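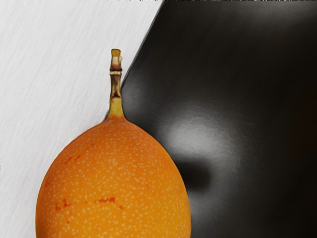 Simulator view: the orange fruit next to the dark gripper finger.

Drenerik home arm: frequently asked questions

Last changed in December. If your question is missing, please write it on the workshop board in Fokcombe or send it with the contact form.

What is Drenerik?
It is a small robot arm which I am building in the shared workshop, on the bench near the window. The goal is modest. The arm must take one fruit and put it in a bowl, and later do the same in my kitchen.

Why do you begin in simulation?
My first gripper broke two printed fingers in one evening. In the simulator a bad grasp costs me only time. I have now run 2,819 grasps there, and 215 of them I looked at one by one.

Which fruit do you use?
The model is an orange one with pale speckles, similar to a granadilla. I selected it for the stem. A plain ball was too easy, and the program learned bad habits from it.

Does the stem make problems?
Yes, many. In the early versions the program treated the stem as the highest point of the fruit and tried to close there. Now I give it a target on the widest part of the body. If you change the fruit model, please check this value first. It is in the file grasp_target, not in the main settings. 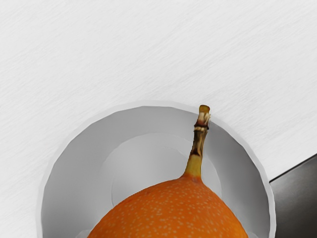 Fruit in the white bowl, seen from high up. The stem tip reaches the rim.

How does the program know that the fruit is in the bowl?
It compares the center of the fruit with the center of the bowl. The stem is not included in this test. With the old test, which used the complete outline, a long stem over the rim could be counted as a failure.

Can I run it on my own computer?
Yes, if you have a separate graphics card. On my old laptop, one batch of 48 grasps needs the whole lunch break. Close the preview window and it goes faster.

What must I buy for the real arm?
You need 6 servos, a controller board and a power supply. I use the Hosis board because the workshop had one in the drawer. The Odera board should also work, but I did not test it with the newest version.

Can I come and see it?
You are welcome on Saturday, when the workshop is open to guests. Please bring safety glasses if you have them. The real arm is still without its cover, so keep your hands behind the yellow tape when the power is on.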